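Flidow Users Board > Handheld grippers > Faults and repairs

Thread: Jaw width drops out on soft items, session stopped at 898

dmoroz
Saturday, February 3, 2018
Two-jaw handheld gripper, linkage type, ribbed pads. The task is clearing paper waste from a kitchen table. Target for the session was 1000 grasps. At 898 the width reading froze at 56 mm and stayed there while the jaws went on opening and closing normally by hand. No error in the log and no warning tone. I only noticed because the plotted line had gone flat.

Power cycle brought it back for 2 grasps, then it froze again at the same value. Firmware is the current Joton build. Cable reseated at both ends, no change.

Has anyone had this on paper or tissue in particular? Hard items earlier in the week gave no trouble.

kestrel_bench
Same value both times suggests the encoder is fine and the last good sample is being held. The Joton build does that when it loses packets. Check whether the timestamp advances while the width stays put. If it does, you have a link fault upstream of the logger.

Vakulenko_workshop
Disagree. We repair these, and a frozen width with free jaws is nearly always the magnet slipping on its shaft. The jaw moves and the magnet doesn't. Take the cover off, mark the magnet and the shaft with a paint pen, then work the jaws by hand. If the marks part company, there's your answer.

kestrel_bench
A slipped magnet drifts. It doesn't stop dead on one number and come back after a restart.

Vakulenko_workshop
It does if there's lint packed under it. Paper dust gets in through the slot behind the pads and builds up into felt. I have scraped it out of plenty of units. Kitchen towel is the worst for this, toilet tissue close behind.

dmoroz
Timestamps do advance. Width is held. I'll open it up tonight and look for lint as well.

pell_r
Bigger question for me is why it kept recording. A sensor that holds its last value with no flag is a safety matter once somebody replays that data on a powered arm. The arm will believe the jaws are at 56 mm whatever is between them. We had a Cesimness arm squash a plastic beaker in September for precisely that reason. Nobody was hurt, but a hand had been in there shortly before.

kestrel_bench
Agreed on that. The logger should write a null and sound the buzzer. It's a setting, "hold on loss", and it ships switched on. Switch it off.

dmoroz
Didn't know about that setting. It's off now. All of the data after 898 has been binned.

Demyd Sydorenko
How are you gripping the paper? If you bring the pads together hard on something thin, the linkage goes to its end stop and the encoder lead gets pulled tight at the bend. I broke one that way. It worked perfectly with the jaws open and cut out near closed, which fooled me for a week.

dmoroz
Could be relevant. I do close nearly all the way on tissue, there's not much choice. The job as it stands, crumpled towel on a cloth with the packaging still to clear:

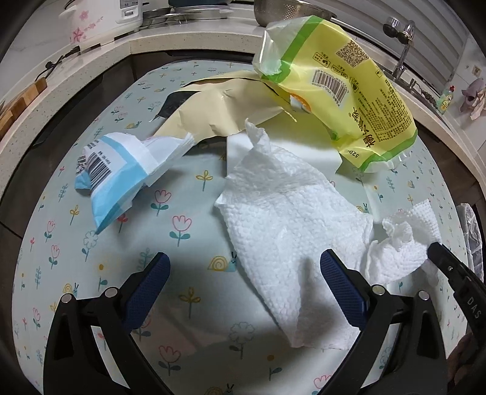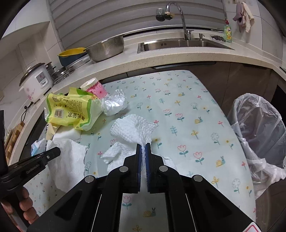 The lead bend would explain why hard items were all right, as none of them needed the jaws to close past halfway. It doesn't explain the power cycle bringing it back, unless that was luck.

Demyd Sydorenko
Probably luck. You would have had the jaws open while it restarted. Put a meter across the lead and flex it slowly at the bend. Mine read fine until the last few degrees.

Vakulenko_workshop
Still check for lint. The two faults aren't exclusive.

dmoroz
Opened it. There was a grey pad of fluff beside the magnet, a fair amount, but the paint marks stayed lined up through full travel. The lead goes open circuit when I flex it at the bend with the jaws shut. Replaced it with a longer one and left more slack before the clamp. Width now follows the jaws all the way to closed. I'll run the full 1000 again before I call it fixed.

pell_r
Run it with the buzzer enabled, please, and pull the lead out once on purpose to see that it sounds.

dmoroz
Done just now. It sounds, and the log writes nulls until the lead goes back in.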